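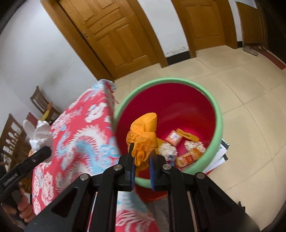
My mat smells like a wet dog and I've only had it since July, wrote one reader under the last lot of tips, and can I just put it in the washing machine or will it come out as a ball of crumbs?

Well, it depends on the mat! And that one comment set off so many others (bolsters, blankets, straps, eye pillows, the mysterious grey patch where your heels go) that I've put all my kit-washing notes on one page at last. I practise in the back bedroom most mornings and I love looking after the stuff nearly as much as I love using it.

Posted 22 April 2021

Mats: the weekly wipe

Fill a spray bottle with lukewarm water and add two drops of washing-up liquid. Two drops, please! More than that and you'll be skating in your first downward dog. Spray the mat lightly, wipe it from one end to the other with a soft cloth, then go over it again with a second cloth wrung out in plain water. Turn it over and do the back, which has been sitting on your carpet picking up fluff.

Hang it over the banister or the shower rail to dry. I used to roll mine up slightly damp and put it behind the door, and I can trace every bad smell I've ever had in that room to this habit.

Lots of people swear by vinegar in the spray. I've gone off it. The room smells like a chip shop for the rest of the day, and it isn't kind to natural rubber. If you do like it, keep it weak and keep it to plastic mats.

Mats: the proper wash

Check the label first. If it's natural rubber or cork, stay away from the machine altogether. Lay it in the bath with a few inches of lukewarm water and a small squirt of mild soap, give it a gentle rub with a sponge, and rinse with the shower head until the water runs clear. It takes longer than you think. Then lay it on a big dry towel, roll mat and towel up together like a Swiss roll, and kneel on it all the way along. So satisfying!

Some plastic mats can go in the machine if the maker says so: cold, gentle, hardly any detergent and no spin. My old Komano one has been through that way every spring and still grips beautifully, though it did come out with a fold across the middle that took a week to lie flat.

Never the tumble dryer, and not on a radiator. Keep rubber out of strong sun as well – mine went chalky along one edge after a single hot afternoon on the patio.

A new mat that's too slippery

This is usually the film left over from making it. Wipe it down as above, let it dry, and then just use it a lot. On certain plastic mats a sprinkle of coarse salt left overnight, then brushed off and rinsed, does help. Don't try the salt on rubber or cork.

Blankets

Cotton ones are easy. Wash them by themselves the first time, as the dark colours run like anything, and skip the fabric softener. Shake them hard before you hang them up, then fold them over the line with the fringe dangling free. If the fringe has gone into a tangle, comb it with your fingers while it's still damp.

Wool blankets want airing far more than washing. An hour outside on a breezy dry day does wonders. When one really does need a wash, do it by hand in cool water with wool wash, don't wring it, and dry it flat.

Bolsters

Unzip the cover (if there's no zip, see below) and wash it inside out with the zip done up again. Give the inner a good beating outdoors. Buckwheat hull fillings must never get wet, so if you've spilt tea on one, tip the hulls out on to a tray in a dry room and stir them about now and then until they've dried. Any that smell musty after that should go on the compost.

For cotton-filled bolsters that have gone flat down one side, roll them firmly on the floor, leaning on the fat side, and then stand them on end for a night. Mine came from Roltach as a second, with a crooked seam, and is 97 centimetres of pure joy once it's been plumped.

If the cover is sewn shut, sponge it with a barely damp cloth and make a loose outer case from an old pillowcase. You can run one up in an evening, and then it's only the pillowcase that ever needs washing.

Eye pillows

The inside can't be washed if it's linseed or lavender, so always make them in two parts: a plain cotton inner, sewn all round, and a slip-on cover. Fill the inner no more than two-thirds full, so that it drapes. If the lavender has faded, give the pillow a good squeeze between your hands before you give up on it. There's often plenty left in there.

I keep seven covers in the drawer, which sounds greedy, but it means a fresh one each morning and one small wash at the end of the week. They all go into a net bag together. Silk ones look lovely and show every water mark, so I've gone back to soft cotton.

Straps

Into a sock, tie a knot in the top, and wash with the towels. Without the sock, a metal buckle will clang round the drum until somebody shouts up the stairs. Dry straps hanging straight down from the buckle end and they won't curl.

Cork and foam blocks

Wipe, don't soak. For cork, use a damp cloth and let both long sides get some air. A rough corner can be smoothed with fine sandpaper in a minute or so – wear an apron, the dust gets everywhere. Foam blocks pick up dents from fingernails and I don't know of any cure, but warm soapy water and a soft nailbrush will take off the grey.

Putting it all away

A deep shelf is better than a basket for blankets. Mine is 105 centimetres wide, an old one from the Prundonis sale with the middle upright taken out, and it holds the blankets folded in half with the bolster lying along the top. Roll mats with the side you stand on facing outwards; the ends will lie flatter when you open them up. Tie them with something wide and soft, as thin elastic leaves a groove.

Leave the door of the cupboard open for a bit after a sweaty session. A little dish of bicarbonate of soda at the back helps too. Change it when you remember!

Still on my list to try: getting candle wax out of a wool blanket (brown paper and a cool iron, I'm told, but I'm too scared to test it on my good one) and mending a split cork block with wood glue. If you've done either, do leave a comment and tell me which glue.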